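Visit to the Merum stationery warehouse, Lurkodby

We drove out on 25 June 2025, Innes Moncrieff and I, and got there a little before ten. Parking is behind the building – the front spaces are for deliveries. Sign in at the hatch and they give you a paper badge.

Neville Marsden showed us round. Merum took over the site from Urrutia, and the old name is still on the side gate. The racking holds 438 bays, mostly paper and envelopes, with the smaller office goods on the upper floor. The lift takes up to 14 people but we used the stairs.

Downstairs was much as you would expect. Pallets come in on the left, orders go out on the right, and the Jornow labels are printed by the door. It was noisy and we didn't stay long.

Upstairs was quieter and more interesting to me, as I buy the desk supplies for our office. Neville talked about pens for some time. He likes small things kept in baskets with holes in the sides, so you can see what's in them without tipping them out. Innes asked about refills and was given a price list.

Tea was in the canteen at half past eleven. The cheese scones were good. We left at noon with two catalogues and a box of envelopes.

Desk items on the upper floor: pens in an orange basket, green trays and a calculator

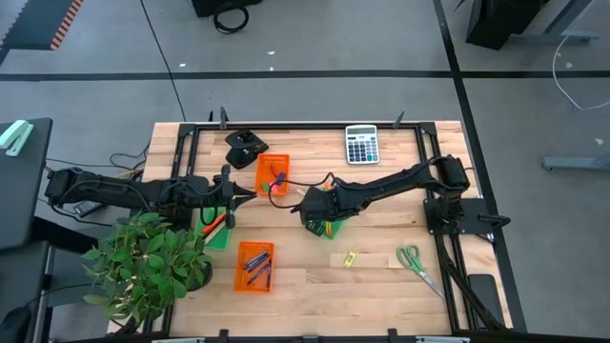 Getting there

The number 2 bus stops at the end of the lane, then it is a short walk uphill. There are no buses on Sundays from November.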